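How to Touch Up a Scratched Metal Planter Box

I put this job off for two summers and then did the whole thing on a Wednesday, mostly while waiting for paint to dry. My planter is a long painted steel trough I got secondhand from Kirsty Clegg when she moved out to Mundevside, and by July the inside looked terrible. The outside was fine! It's always the inside that goes, what with trowels and gravel and me dragging bags of soil over the rim.

What I used:
Wire brush (a stiff one, the floppy kind just tickles it)
Sandpaper, 120 and 220 grit
Dish soap and a bucket
Rust-blocking metal primer
Enamel paint, one small can
Old rags, masking tape, gloves, dust mask

If your planter is really old, test the paint for lead before you sand anything. The kits are cheap and you'll sleep better.

Empty it out completely and wash it with warm soapy water. Soil gets packed into the corners and if you paint over it, it comes off again with the paint stuck to it. Ask me how I know. Rinse and leave it in the sun until it's bone dry, seams included.

Now go at the loose stuff with the wire brush. You're after flakes and rust, so leave any paint that's holding on tight. Anywhere it has worn through to metal, brush a little past the edge of the spot, then sand with the 120 until you can't feel a ridge with your fingertip.
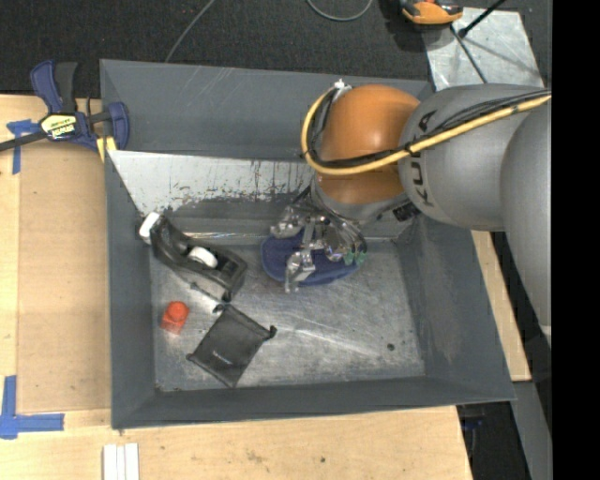

Go over everything else with the 220, just enough to take the shine off so the new paint has something to grab. It took me 12 minutes a side with music on. Wipe down with a damp rag, let it dry, and wipe again.

Tape off the rim if you like a clean line. Prime the bare spots first in a thin coat, and once that's dry do the whole inside. I wait 4 hours between coats even when the can says less — my garage is damp and I've been burned before.

The enamel goes on the same way, thin and boring. I did 3 coats. My neighbor Henk Hendriks swears two is plenty, and his planters do look great, so maybe I'm just fussy. Keep a rag handy for drips where the sides slope down to the bottom, that's where it runs.

Then leave it alone for a week before you put soil back in. It'll feel dry the next morning and it isn't, not all the way through. I line mine with old landscape fabric now (poke holes where the drain holes are!) and pour the gravel in with a scoop.

Next up is the watering can, which has a leak at the spout seam.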